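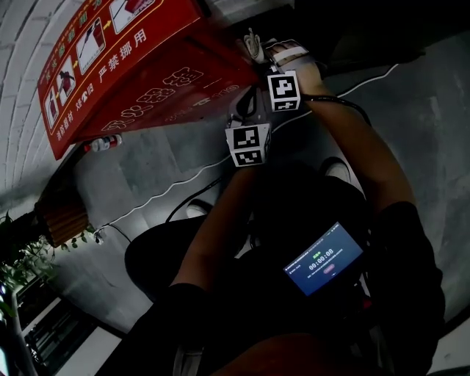 Handout 3: Notes on the Demonstration Visit to Trurnano

Students enrolled in the automation course will attend a demonstration at the Trurnano site on Wednesday, April 14, 2021. Attendance is required and counts toward the laboratory grade.

The visit covers the collection of motion data with hand-held grippers. An operator carries the tool and performs an ordinary task while the cameras record. Students should review the Barua reading on position markers before the visit.
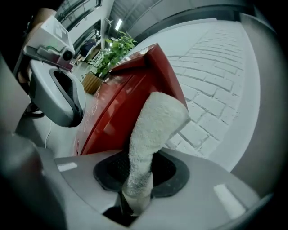

Cloth is harder to handle than a rigid object, as its shape changes with each movement of the fingers. The course text treats this problem in the unit on soft materials. At Trurnano a white cloth is held upright by one gripper, with its upper part bent over against a glossy red box, while a second gripper carries a camera turned toward the same box. Students should consider which details each camera can record and which are hidden from it.

Written work

Submit a report of 400 words on one task observed. Describe the grip, the path of the tool and the points at which the view of the object may be blocked. Students who attended the Flulbridge open day in September may compare the two sites in a further 200 words. Reports are submitted through the Grarnau course page.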